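Kinumside: Progress Report to the Gatchalian Fund
February 2024
Prepared by Angelica Enriquez, series producer, Randano

Where we are

Kinumside is a factual television series on the history of navigation at sea, made for a general evening audience. The grant covers research, scripting and the first block of filming. Research is finished. Scripts for the opening two episodes are locked, and the third is with our script editor.

Filming on episode one wrapped on schedule. Episode two lost several shooting days when the harbor location withdrew its permit. We have moved those sequences to a second harbor farther up the coast and the new permit is signed. The change adds travel costs but does not affect the script.

Presenter

The presenter we named in our application has left the project to take a long stage contract. Edgardo Samonte, who was already writing the narration, recorded a screen test in her place, and the broadcaster approved him. His contract covers the full series and one day of promotional work. The opening links for episode one had to be recorded again, and those are done.

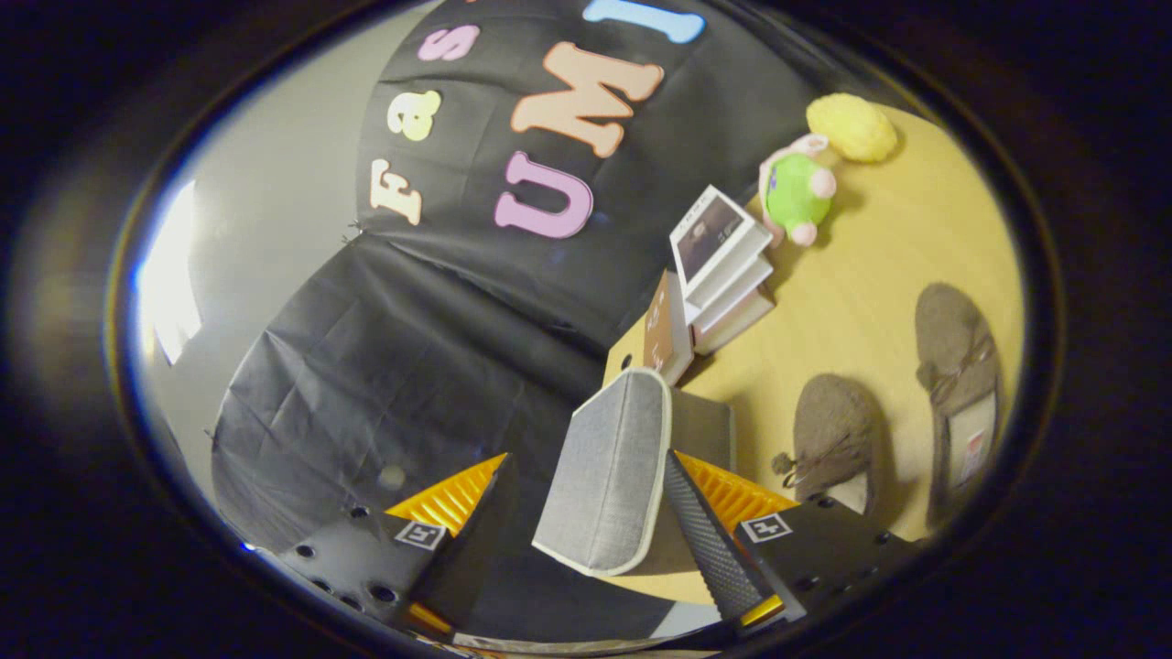
Foam letters on the black backdrop.

Archive and rights

We have logged 2,438 archive clips and stills. Of these, 700 are marked for possible use and 99 are fully cleared. Clearance is slower than planned. Two of the larger collections have changed their license terms for streaming, and we are asking both for a single worldwide rate. If they refuse, we will cut the storm sequence in episode two and cover it with maps.

Companion show

Fatirura, the half-hour talk show planned to follow each episode, is still in development. The broadcaster has asked for one guest per show instead of a panel. We have rewritten the format on that basis and will send the revised outline with the next invoice.

Budget

Spending is within the approved total. Location travel is over its line and studio hire is under. We ask permission to move the unspent studio money to travel. No additional funds are requested.

Next steps

Finish filming episode two. Deliver a rough cut of episode one to the broadcaster and to the fund. Lock the script for episode three. Our next report is due in July and will include the clearance list with costs for each item.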